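Community Help > Making and Electronics > School and Club Robots > Training and Testing

Does our club robot recognise the cup, or is it just good at our room?

Posted by Nanami Nomura

I help run the robotics club at Flarnilau college and we've put ourselves down for the Zillier in March, tidy-up class.

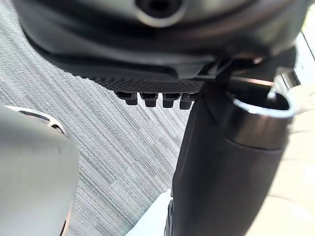 The arm has to find a drinking cup among other household stuff, close on it and put it in a tray. We record ourselves guiding the arm through the job, the software learns from the recordings, and then the arm has a go by itself. The only camera is the little one at the wrist. We have 698 recordings so far, which the students are very proud of, and on the last evening before the break the arm got the cup 50 times in a row.

Everyone is delighted except me. Fifty in a row sounds wonderful, but all of those goes were with the same black tumbler with the silver rim, on the same grey striped carpet, and the same two students setting up each time. I've watched them put the tumbler down. They don't mean to, but they put it more or less where it was the time before.

So I brought in a plain mug from home and the arm went to the place the tumbler would have been and shut its fingers on nothing. The students say that isn't fair as it was never shown a mug. Maybe so. But the rules only say "a drinking cup" and I can't see the organisers kindly picking ours.

The other thing is that the club bought the Yip training package on the strength of a page that says you can go from demonstration to a "general skill" in an afternoon. I'd like to know what anybody here thinks "general" means in that sentence. I'm not a programmer (I teach textiles, I got roped in) so please keep it plain.

What I want to know:

- is there a simple test that would show whether it's looking at the cup at all?
- do we record more, or record differently?
- does it matter that the dark tumbler is often right up against other dark things? One student thinks the wrist camera can't tell where the cup stops.

We have one two-hour session a week until the competition and the arm is shared with the engineering class, so "start again from scratch" is going to go down badly.

ratchetandpawl

I judged a couple of the smaller regional things a while back, different competition, same idea. You're right to be suspicious and I wish more club leaders were. Fifty in a row from a school arm would make me more worried than fifty with a handful of misses. Real picking has misses in it. When there are none at all I start looking for what's being held still.

Tests, cheapest first.

Take the cup away. Set everything else up as normal, start the arm, leave the cup in somebody's bag. If the arm reaches out confidently and closes on thin air in the usual spot, it has learned a place. If it wanders, hesitates or stops, it was at least paying some attention. Your mug result already hints at the first one, though I wouldn't treat one go as proof of anything. Do it ten times, and write it down as you go, before anyone starts arguing about it.

Then cover the camera. Bit of card and tape over the lens. You'd be surprised how many of these will carry on and do a decent impression of the job with no picture at all, purely from the arm's own joint positions. If yours still gets the tumbler a good share of the time with the lens covered, you have your answer and it isn't the one the students want.

Then move the cup. Here you need somebody who isn't in the club to choose where it goes. Don't let the students choose, and don't choose yourself either, because you know what you're hoping for. What I used to do was have spots written on slips of paper and draw one for each go. Lying down counts as a separate case from standing up, and so does having it leaning against something. Score them on separate sheets or the easy ones will hide the hard ones.

Last, change the floor. Put a towel or a sheet of brown paper over the carpet. Stripes are a very strong thing to look at from a wrist camera. They run in one direction, they're always there, and a program that's trying to get the right movement with the least effort may well be steering by the stripes and ignoring your tumbler. I have seen one that was steering by a strip of masking tape. Took the team weeks to believe it.

On recording more: I'd stop. 698 is plenty if they're different from one another and far too few if they're all one recording done 698 times. Have somebody sit and watch a batch of them at double speed with the starting moments side by side. If you can't tell one start from the next then neither can the software.

As for what "general" means on a sales page, it means they'd like you to buy it. I don't know the Yip package and I'm not saying it's bad. I'd ask them how many different cups, on how many different surfaces, set out by whom. If they can't tell you then the word isn't doing any work.

fenwick_b

We've got the Yip thing at our place, with a Fedine gripper, and it works fine. I think you're overthinking this. All of these systems need the same lighting and the same table, that's just how they are, and competitions usually let you have practice time on their set-up. Record a few dozen on the day and retrain over lunch. That's what we did and we came fourth.

Also more data always helps. Don't stop recording!

ratchetandpawl

"More data always helps" is one of those things that gets said a lot. More of the same data helps it do the same thing. And please check the rules before relying on practice time, because some events hand you the floor two minutes before your run and that's your lot. Fourth out of how many, out of interest?

fenwick_b

Five. But one of the others was very good.

oddsock_Lab

Coming in on the dark-on-dark question as it got skipped.

Your student could be right, but I wouldn't take it on trust any more than the rest. A small camera on the wrist gets very close to things, so a black cup next to a dark lump of something can turn into one big dark shape with no clear edge. The bright rim is probably the only part that stands out. That's useful and it's also a trap — the arm may have learned "go to the shiny ring", and a mug has no shiny ring. Neither does a paper cup. Nor does your own tumbler if it's turned so the rim points away.

You can check it in one session. Wrap a band of dull dark tape round the rim and run the usual set-up. If it falls apart, there you are. Then do the opposite: take the cup away and put down something with a shiny round edge, a jar lid say, and see whether the arm goes for it. Ours went for a jar lid with great enthusiasm. It also went for a roll of parcel tape, and once for the hole in a pair of scissors (we stopped after that).

Look out for glare too. If you have a window or a bright lamp to one side, part of the picture may wash out to plain white, and at another time of day it won't. We ran the same test at 4 pm in good light and again with the blinds down and had 16 misses in the second lot after almost none in the first. Same cup, same people. I'd been telling parents it was finished!

What helped us, for what it's worth:

- half a dozen cups that look nothing like each other, borrowed from the staff room
- other clutter moved between every recording, including things that are the same colour as the cup
- starting the arm from a different pose each time, even if it's awkward
- keeping one cup and one surface locked in a cupboard that never got recorded, and only testing with those

That last one is the most important and the one our lot cheated on. Somebody always wants to record "just a couple" with the hidden cup because it's doing badly. Once they have, it isn't a test any more and you need a new cup.

I don't agree that you should throw everything away, by the way, and I don't think ratchetandpawl meant that. Keep a slice of what you have and mix the new ones in. How big a slice, I can't tell you. Anybody who gives you an exact number without seeing your recordings is guessing. Try a small one and a large one and test both with the hidden cup.

Expect the score to go down at first. Warn the students. They've had a perfect evening and they're about to have several bad ones, and someone will say the new recordings broke it.

Nanami Nomura

Thank you, this is more than I hoped for. We did two of the tests last night.

No cup at all: it reached out and closed on nothing nine times out of ten, in very nearly the same place. The tenth time it stopped halfway, and one of the students is holding on to that one as evidence. I have asked him what it's evidence of.

Lens covered with card: it still managed a few when the tumbler was in the usual spot. There was a bit of a silence in the room after that one.

I've written to the Yip people to ask which cups and which surfaces. The reply said the system had been tested on "a wide variety of everyday objects", so I've written back to ask for the list. The package and the extra parts came to nearly £700 out of the club's money and I think that entitles us to a list.

On practice time, the Zillier rules say teams "may be offered" some. I'm planning as if that means none.

The hidden cup is in my desk drawer in the textiles room and only I have the key. We'll do the rim with tape next session and I'll post the misses as well as the hits.

Related questions

Wrist camera picture goes white near the window
How many demonstrations for a simple pick and place?
Gripper fingers slipping on smooth cups
Is a second fixed camera allowed in the Zillier tidy-up class?
Fair way to score a robot trial when students set it up
Fedine gripper won't open fully after a restart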